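4. Demostración para visitas (jornada de puertas abiertas)

Leer entero antes de abrir la sala. Dura 45 min, grupos de hasta 39 personas. Dudas: Craig Mowat.

4.1 Preparación

1. Cama con sábana puesta, bien estirada.
2. Ropa ya doblada encima. Vaqueros en el centro, lo demas detrás.
3. Pinza Marnus en mano, dedos abiertos. Comprobar las almohadillas azules.
4. Cable por la derecha. Sin tirones.
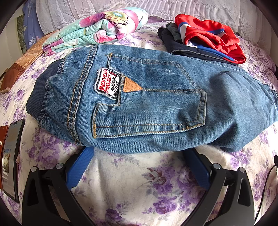 Fig. 4. Pinza de mano abierta junto al borde inferior de los vaqueros doblados.

4.2 Delante del público

5. Acercar despacio, un dedo a cada lado. Cerrar. Levantar un palmo y dejar.
6. Repetir con otra prenda si hay tiempo.
7. Turno del público: de uno en uno, siempre con Si-woo Shim al lado.

NOTA: si preguntan por el brazo Wuder, se enseña en la otra sala.

PRECAUCIÓN: no meter los dedos entre las almohadillas. Niños, solo mirar. Si la pinza se atasca, soltar el gatillo y desconectar, no forzarla nuca.

8. Al acabar, desenchufar y guardar en el maletín Zuvness.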